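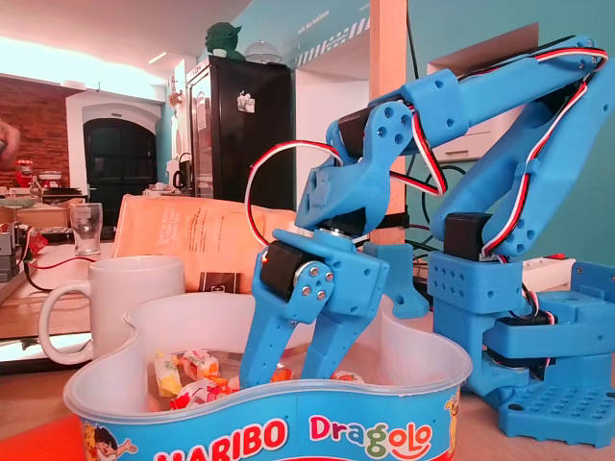

News > Clubs > Nedmont Robot Club

The arm gets its first proper job

January 12, 2019 | By Orakzai, for the Nedmont Robot Club newsletter

Happy New Year to all of you, and welcome back! I hope the break was a restful one and that you came home with more energy than I did. I had meant to keep this short, but a lot has happened since we last wrote and I would like the families who don't get to come along to our evenings to know what their sons and daughters (and in a couple of cases their parents) have been up to.

The big piece of news is that Remov, our printed arm, is in one piece at last. Those of you who were with us in the fall will remember the long stretch when it was a shoulder with nothing attached to it, and then the even longer stretch when it was a shoulder, a forearm and a bag of screws. The whole thing is printed in light blue, which was voted in by the younger members over the loud objections of the older ones, and I have to say I've come around to it completely. It has five servos, counting the one that opens and closes the gripper, and every one of them has been taken out and put back in at least once. The wires are clipped along the segments now, although we still need to leave a good loose loop at the wrist or the cable pulls tight when the arm turns.

The job we've given it is picking up wrapped candy out of a plastic tub. I know that sounds like a small thing! But it has turned into the best exercise we've ever set. A wrapped candy is light, it slides, it has twisty bits that stick out, and it never lies the same way two times in a row. The fingers have to come down past the rim of the tub without knocking it, close just enough to hold on, and then lift straight up before swinging over to the side. On our first evening back we spent a very long time learning how many ways there are to push a candy into a corner.

What helped most was slowing everything down. The team had written the moves so that all the joints ran at once and as fast as they could go, and the tub kept getting shoved across the table. Now the shoulder moves first, then the wrist, and the gripper waits for both of them. It is a little like watching someone carry a full cup of soup, but it is a great deal more reliable, and it has given the people working on the code time to see which joint is the one causing trouble. The elbow still droops a bit when the arm is stretched out. One of our members thinks the servo horn is slipping and another is sure the segment itself is bending, and they have each promised to bring proof next time. I'm looking forward to it very much.

We're also having a good argument about the fingers. They're flat and fairly smooth, and there are people who want to glue on strips of rubber, people who want to print a new pair with ridges, and people who say that the fingers are fine and that we just aim badly. I suspect all of them are at least partly right. For now we're going to try the rubber first, as it's cheap and can be peeled off again - we'll do the printing later if it's needed.

All of this is leading up to the Drudden Open Table later in January, where clubs from the area bring whatever they've built and run it in front of visitors. Our team has 9 members this year, and each of them will have a turn at the controls. You don't have to be on the team to come and cheer, and younger brothers and sisters are very welcome. The drive over isn't a bad one, and if you have spare seats in your car please write your name on the sheet by the door so that we can match people up.

A few small things before I let you go. The printer needs filament, in blue if you can find it but we'll take anything that isn't damp. If you borrowed the small screwdrivers over the holidays, please bring them back, even the one with the bent tip, which is the favorite for reasons I've never understood. And please keep wearing closed shoes on build evenings. We do drop things.

New members can join at any point in the year and don't need to know a thing about electronics. Just come along and pull up a chair, and somebody will hand you a part to hold.

726 shares | 2 comments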